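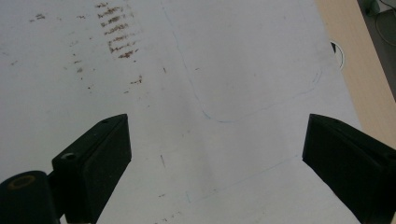
¿Pueden las máquinas hacer ya las tareas de casa?

Cuando elegí este tema para el proyecto pensaba que la respuesta iba a ser un sí rotundo (mi abuela tiene un aspirador que va solo desde hace años, ¿no?). Pues después de un mes entero leyendo, probando y discutiendo con Yanling Cheng, mi compañera de grupo, lo tengo bastante menos claro.

Empezamos por lo fácil: limpiar una superficie plana. Una persona ve una mancha marrón en algo blanco y ya está, pasa el trapo y sigue con lo suyo. Una máquina primero tiene que decidir qué es mancha y qué no. Una raya de boli azul, ¿es suciedad o la ha puesto alguien a propósito? ¿Y un trazo fino y oscuro, es un pelo o es lápiz? ¡Yo misma dudo a veces! Y si es un pelo, a ver quién lo coge con dos dedos gordos y rígidos.

En la segunda parte comparamos dos máquinas, la Wusix y la Movel, con 18 tareas cortas: recoger una cuchara, doblar un paño, apilar vasos, cosas así. La Wusix terminó 15, que me parece una barbaridad, aunque tardó 290 segundos en doblar el paño y quedó hecho un churro. La Movel iba más rápida pero se atascaba con todo lo blando. El paño, por cierto, lo repetimos el lunes con otro más grueso y salió peor todavía.

Luego está el dinero. La pinza sola cuesta 2.770 euros en el catálogo que consultamos, y con eso mi madre dice que ella dobla los paños de todo el edificio.

Mi opinión: para un taller donde las piezas son siempre iguales, sí, adelante. Para una cocina normal, con migas y papeles por medio, yo esperaría. Yanling no está de acuerdo y ha escrito su parte en el anexo, donde defiende que el problema es de visión y que se arregla con más datos.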